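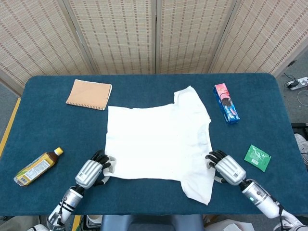 4.3 双手抓持与“捏边”阶段的失败分析

折叠任务的论文通常把篇幅留给折叠。我们原本也这样打算,直到发现多数失败发生在衣服还没有被折的时候。本节讨论的是折叠之前那一小段:双手各自找到衣物的一侧,指尖在上,拇指探到布料下面,捏住,然后等待下一条指令。人做这件事时一般在想别的。

图3 抓持阶段的头部视角。T恤横向平铺于桌面,左右手分别捏住衣物两侧,拇指位于布料下方。桌上的茶饮料瓶、饼干盒、线圈本和小包零食属于干扰物设置,不参与任务。

实验共采集278条双手抓持轨迹,全部由遥操作员在Sturumstead平台上完成,布料统一为白色短袖T恤。选白色的理由并不高深:第一批买的就是白色。后来审阅内部报告的同事指出,白色衣物褶皱处对比度低,对感知模块更为苛刻,我们便欣然把这条写进了实验动机。衣物在多次使用后会留下灰色污迹,我们没有清洗到完全无痕,训练时也未对污迹作遮挡处理。消融结果显示,在没有污迹的新衣上,抓持点预测的偏差反而略有增大。一种不太体面的解释是,模型把某几处污迹当成了路标。

干扰物的摆放遵循Plivosden协议的宽松版本。原协议要求每件物品落在预先划定的网格内,我们执行到第二天就放弃了网格,改为“不压住衣服即可”。饮料瓶允许横放,盒装食品允许立放,背景中的屏风和地面上的插线板均予保留。我们曾认真考虑过把桌面收拾干净再采一组对照数据,最后采了22条,结论是干净桌面上的成功率确实更高,这一点大概不需要靠实验来证明。

抓持动作分为三步。首先,策略网络根据头部相机图像,在衣物轮廓上给出左右两个候选点;其次,两手下降至桌面附近,手指保持半张;最后,拇指沿桌面向内插入布料下方,其余手指下压闭合。第三步占去了绝大部分失败。桌布是软的,T恤也是软的,对拇指来说,两层软的东西之间并没有一条写着“由此进入”的缝。插得浅,只捏到一点袖边,提起即滑脱;插得深,则连桌布一起捏住,随后机器人会以相当的自信尝试折叠整张桌子。

为此我们在闭合之前加入一个微小的侧向搓动,记为Ukell动作。它的作用是让布料边缘先拱起一点,再由拇指探入。搓动的幅度和频率由网格搜索确定,搜索过程没有值得叙述之处。加入该动作后,误捏桌布的情况明显减少,代价是每次抓持变慢,观看演示的人会在这段时间里礼貌地问是不是卡住了。

左右手是否应当同步闭合,也是我们争论较久的问题。同步闭合在视频里好看,两手对称,适合放在报告首页;异步闭合允许先到位的一只手固定布料,另一只手再作调整。在396次自动执行的测试中,异步策略更稳定,尤其当衣物摆放方向与桌边不平行时。同步策略的典型失败是两手同时向内推,布料在中间隆起一道脊,两侧谁也没有捏到。我们最终采用异步策略,并在首页保留了同步策略的视频。

衣物朝向的影响比预期小。图3中的T恤为横向放置,一只袖子朝向桌子远端,另一只朝向近端,此时右手的抓持点位于近端袖口的上方。该位置布料层数变化较多,理论上更难处理,但力反馈在此处也更容易区分,两者大致抵消。相比之下,真正棘手的是下摆:单边薄,缝线浅,且在桌布上几乎没有可供触觉识别的台阶。

我们以Hrytsenko基线作为比较对象。该基线使用平行夹爪,从上方直接夹取,原理简单,速度很快,在下摆处的表现优于我们的多指手。我们对这一结果反复核对了几遍,结果没有变化。多指手的优势主要体现在夹住之后:拇指与指尖之间的接触面较大,拉平布料时不易打滑,重新抓取的次数随之下降。若只比较“捏住”这一步,读者完全有理由询问为什么要用这么多手指,我们目前的回答见4.5节,写得比较长。

最后说明评分标准。一次抓持判为成功,需双手均捏住衣物、未带起桌布,并保持30帧不滑脱。早期版本还要求“姿态自然”,由于标注员之间对何为自然无法达成一致,该项在五月的修订中删除,相关分数未计入表4。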